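Clillden Shared Workshop
Weigh-and-Sort Cell: Progress Report to the Timside Small Projects Fund
Reporting period: from the start of May to date

1. Purpose of the grant

The grant pays for a two-arm bench cell that moves single produce items from a container to a kitchen scale and from the scale to a second location. The cell is built and run in the shared workshop on the Pollock bench. All work is by members in their own time, with no paid hours charged to the fund.

2. Position at the date of this report

Both arms are mounted and powered. Control software starts both arms from one command. Wrist cameras are fitted and are used for the final approach to the item. The fingers are plain black parts held in screwed mounts, so a damaged finger can be changed without removing the gripper.

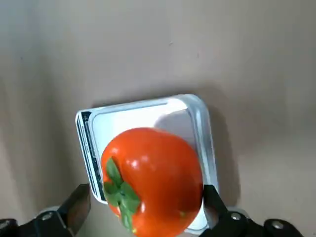 Livton, Jul 4, 2019

Approach tuning has taken most of the period. The tomato is the hardest of the current items. Its skin is glossy and highlights on it shift as the wrist moves, which upsets the edge finder at short range. Exposure is now fixed and the edge finder ignores the brightest pixels. Closing speed in the last part of the travel has been cut by half.

The work surface is brown throughout. The scale is a household type with the display on its front panel. It has no data output, and readings are entered by hand. Cable runs between the arm bases and the controller desk are still temporary. They will be clipped to the rail once the base positions are final.

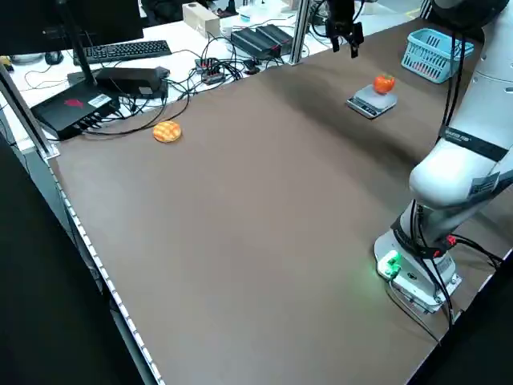

3. Work on the two-arm sequence

The arms share the space over the scale. In the first version of the software each arm planned its own path and stopped if the other was close, which led to both arms stopping and a manual reset. The present version gives the scale area to one arm at a time. The other arm waits outside the area until it is released.

Cycle time is longer under this rule. A full pick, place and release now takes up to 100 seconds. We regard this as acceptable for the current stage and do not plan to shorten it before the placement error is under control.

Picking from the light blue basket is done by the right arm. The slotted sides leave little room for the fingers when a long item such as the cucumber lies close to the wall, and the approach angle has to be

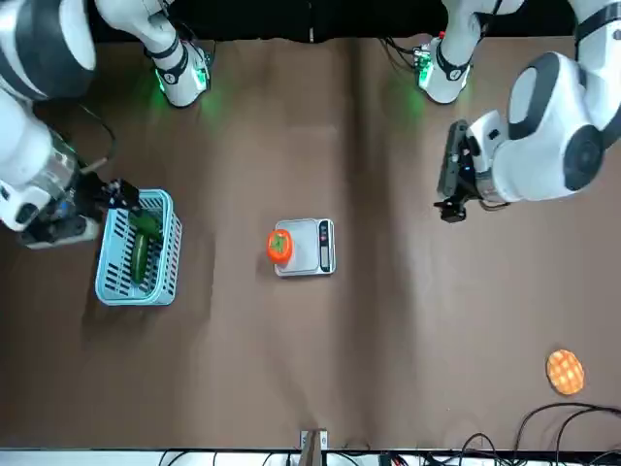

set by hand for each lie. An automatic choice of angle is in draft. It works in simulation for items near the middle of the basket and fails for items touching a side.

Placement on the scale is less exact than wanted. Round items tend to be set down left of center and may overhang the platform edge. The offset appears in repeated runs with the same sign, so a calibration fault in the right arm base is suspected. The base will be unbolted, squared to the table and measured again.

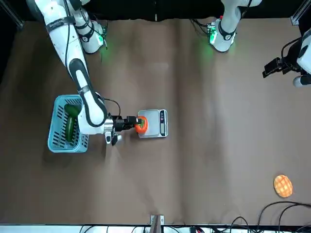

Fig. 4. Right gripper with tomato at the scale. Left gripper empty, clear of the scale area.

4. Spending

The grant is $2000. Purchases to date are the finger stock, screws, aluminum posts and power supplies. No purchase has exceeded its budget line. Cable clips and a scale with a serial output remain to be bought.

5. Next period

Recalibrate the right arm base.
Replace the scale and log weights directly.
Finish the approach angle routine for basket picks.
Run 6 item types through the full sequence without a manual reset.

The change of scale needs a small move of funds from the "fixtures" line to "instruments." Approval is requested before the order is placed. The supplier quotes 2 weeks for delivery.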